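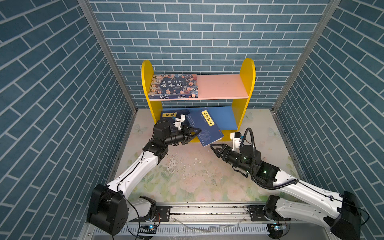 What is a children's bookshelf?

It is a low, open shelving unit, usually with one or two levels, sized so that a young child can take out and put back books without help.

Contents Overview Construction Placement of books Books in Chinese Care See also

Children's bookshelf

A children's bookshelf is a small piece of storage furniture intended for picture books, readers and light paperbacks. It differs from a general bookcase in its height, in the treatment of its edges and, in most cases, in its use of color. The type is common in bedrooms, preschools and library reading corners. It is sometimes sold under the names toddler shelf, low shelf or floor bookcase, although these terms are not used consistently by manufacturers.

Overview

The unit stands directly on the floor, on a mat or on a low table. Typical models are less than 700 mm tall. The upper board is normally left open and serves as both a shelf and a display surface. The space underneath is a compartment, which may be closed at the rear by a back panel or left open on both sides. Where a back panel is fitted, books can be leaned against it and do not fall through to the wall.

Side panels often have rounded tops. The panels, the shelf boards and the back may each be given a different color, for example yellow sides, a pink board and a blue back. Color separation has a practical use in group settings, where children can be told to return a book to the pink shelf or the blue one before they are able to read labels.

Construction

The shelf board spans the distance between the two side panels and is held by screws, cam fittings, pegs or molded slots. In slotted models the back panel also acts as a brace. Without it, the frame can rack sideways when a child leans on it.

Usable depth is the main limit on what the unit can hold. The Golinard low shelf has an inside depth of 153 mm, enough for most paperbacks stored with the spine facing out but too little for large picture books, which project past the front edge. The Prastberg version was widened to 178 mm after the first production run and kept the same side panels in outline. Both are sold flat-packed.

Placement of books

Three positions are in general use.

Upright. The book stands on its lower edge with the spine outward. This is the most compact arrangement, but it depends on the row being nearly full or held by a bookend.

Leaning. The book stands at an angle against the back or side panel. It is common in shelves holding only a few books. The cover stays visible, and the book is easy for a small hand to grip. Thin paperbacks left leaning for long periods tend to bow.

Flat. The book lies on its back cover. Flat storage puts little strain on the binding and suits thick paperbacks and the open upper board. Tall stacks are avoided, as lower books are hard to remove.

When a book is placed in a low compartment, it is usually tilted so that one corner enters first, then turned level once it has cleared the board above. Books pushed in straight are more likely to catch on the front edge of the shelf or displace those already inside. 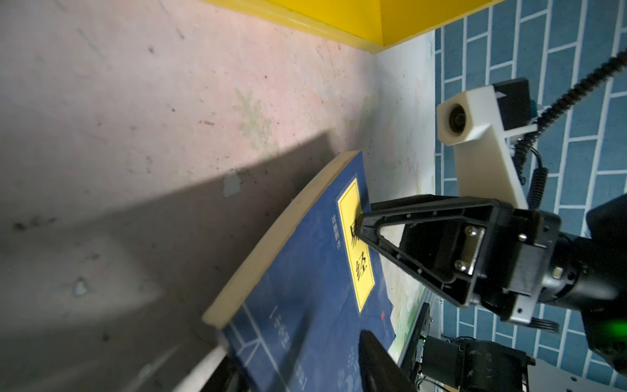 A reader's note on this section disagrees with the treatment of soft covers: "Paperbacks bend whichever way you shelve them if the shelf is half empty. I turn ours around every Tuesday, so the ones that were leaning left lean right, and the pages have stayed fairly flat."

Turning books in this way is also suggested in the Hnatiuk shelving notes, which advise laying a bowed paperback flat under a heavier volume before it is put back.

Books in Chinese

Shelving practice for Chinese children's books is affected by the direction of the spine text. Titles can be printed vertically on the spine, with the characters themselves upright, and remain readable when the book stands. A book laid flat shows such a title sideways.

Popular histories, among them those titled 中华上下五千年, are published for young readers in many editions and formats. Editions of older texts often use a plainer cover, with the title set in a vertical label in the manner of a traditional thread-bound volume. The character 经, found in the titles of many classics, is a useful sorting mark for such books. In the Clunance reading room, which lists 983 children's titles, classics are kept in the lower compartment and histories on the board above.

Care

Painted and plastic surfaces are wiped with a damp cloth and dried before books are returned. Crumbs collect under the lowest edge and in mats beneath the unit — both are cleared with a soft brush. Fittings are tightened twice a year in school use. Units standing on soft flooring are checked for lean, and tall or narrow models are fixed to the wall.

See also

Bookend
Picture book
Reading corner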